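Gruridcombe Robotics Club: Frequently Asked Questions

Print this page | E-mail this page | 14 comments

Who can join?

Anyone in Years 10 to 13 at a school in the Gruridcombe area. You do not need to have built anything before. Members who have left school can stay on for one more year as helpers if they want to.

When do you meet?

At 4.15 pm during term, in the workshop behind the library. Sessions finish at 6 pm. In the month before the Plurkik Cup we often stay until 7 pm, and parents are told in advance.

What does it cost?

There is a charge of £50 a year, which covers parts and insurance. Entry to the Plurkik Cup is paid for by the club. If the charge is a problem, speak to us and we will sort something out.

What is the Plurkik Cup?

It is a yearly competition for school-age teams. The task changes each time. This year it is folding and stacking laundry: a robot arm has to pick up a garment from a flat surface, fold it and place it on a pile. Each team has its own arm and trains it from recordings made by its members.

How are the recordings made?

Members use hand-held grippers with a camera fitted. You hold the gripper and do the job with it, and the camera records what the fingers do. Much of this is done at home, on beds, sofas and kitchen tables. The arm copes badly if it has only ever been shown one table in one workshop.
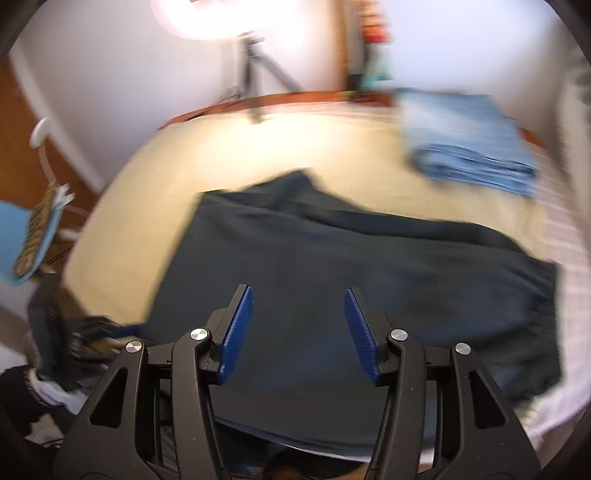 Dark cloth is harder to work with than light cloth, as the folds and edges do not show up well. Use the best light you have and keep it in the same place for the whole set. Spread the garment out before you begin, pick it up by an edge, and move more slowly than you would with your hands. A jerky recording usually has to be done again.

How many recordings does each team need?

The rules ask for at least 500 and allow no more than 800. Our two teams, Kukavov and Abbasi, share the work out between their members. A recording where you drop the garment can be kept if you pick it up again and finish the fold. Mark it "recovered" on the log sheet.

Can I take a gripper home?

Yes, once you have done the short training session. A parent or guardian signs the loan form. Bring the gripper back at the next meeting with the memory card still in it and the log sheet filled in.

What should I check before recording at home?

Check that the battery is charged and that both fingers open and close freely. Wipe the finger pads with a dry cloth. Ask the other people in the house first if they might walk through, and put away letters or family photographs. We delete any recording that shows a face.

Do I have to write code?

No. Some members only record, sort files or look after the grippers. Those who want to code start with the file-naming script and move on to training the arm in the spring.

What if I break something?

Tell us and bring all the pieces. Finger pads wear out and we keep spares. Please do not glue anything yourself.

Can parents watch?

Parents are welcome for the last half hour of any session. There is an open evening in December, when both teams run the arm.

How do I sign up?

Fill in the form at the library desk or come along to a session. We have room in Abbasi at present. Kukavov is full, but we keep a waiting list.

Shared 23 times | Print | E-mail to a friend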